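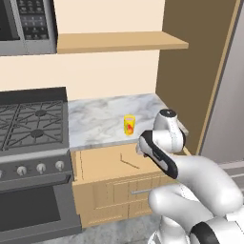 ## Kitchen chores in simulation: where the drawer task stands

The Hyun kitchen is the smallest of the simulated rooms in our household set, and it has become the one most members ask about. It has a stove with a microwave above, a short marble counter, a wide drawer under the counter and one arm. The task in its current form has three stages: open the drawer, take the yellow cup from the counter, and set it down inside. A person does this without thinking. The arm is still learning which part of it is difficult.

Malachy Brennan, who maintains the room files, reports that the drawer stage is no longer the main source of failures. The bar handle gives the gripper a long, straight target, and the policy has learned to pull along the line of travel and let go before backing off. Early versions kept hold of the handle while the wrist began its next move, and the drawer followed the arm back in. A release check added in July fixed most of this.

The cup is harder. It is tall and narrow, and it stands near the front edge of the counter. With the drawer out, the arm has to come up from low in front of the cabinet, clear the drawer front and close on the cup without pushing it toward the wall. A small error in the approach angle tips it. In a real kitchen a tipped cup is an annoyance. In the trial log it is a failed run, and the reset adds nothing to what the policy knows.

### Results so far

The latest batch was 380 runs from randomized starting poses. Philomena Cullinane sorted the failures by stage:

- **Drawer:** 15 runs. Most were a missed grasp on the handle. In the rest the drawer stopped short of the opening the later stages require.
- **Pick:** 30 runs. The usual fault was contact with the side of the cup before the fingers were level.
- **Place:** 20 runs. The cup reached the drawer and was released too high or over the front panel.

The remaining runs met the success condition, which asks only that the cup be inside the drawer and out of the gripper when the clock stops. It does not ask that the cup be upright. Members who intend to quote the numbers should bear this in mind – a stricter test would move a good share of the passes into the place column, and we have not yet run one.

### What this says about chores

A fair summary is that single-object tidying works under narrow conditions. The counter carries one loose object. The drawer has nothing in it to catch on. The burners are bare, and the arm has no reason to reach past a hot pan. Each of these conditions makes the problem smaller, and a household would break all of them before breakfast.

Simulated friction is a further limit. The drawer slides evenly over its full travel, with a resistance that is set by one number in the room file. Real runners stick, sag under load and change with age. The Groltton bench, where a physical drawer unit is being fitted with a force sensor, should show how much of the pull behavior survives the transfer. We expect the opening motion to carry over with some tuning. We have less confidence in the grasp, where contact modeling is weakest.

Speed is also outside the present results. The runs are scored on completion within a generous time limit, and the policy spends a large part of that limit hovering near the cup before it commits. Brennan has proposed a penalty for idle motion. Cullinane would prefer to leave the reward alone until the pick failures come down, on the grounds that a faster arm will tip more cups. The matter is open.

### Next steps

The Edon group will repeat the batch with the cup position varied across the full depth of the counter. After that the room gets a second object, and the instruction will name which one is to be put away. The stove knobs and the microwave stay out of scope for now – they are modeled, but no task has been written for them.

Room files and the sorted failure log are available to members through the Hunitz archive. Corrections to the stage labels should go to Cullinane by Wednesday, with the run number and the stage the reader believes is correct.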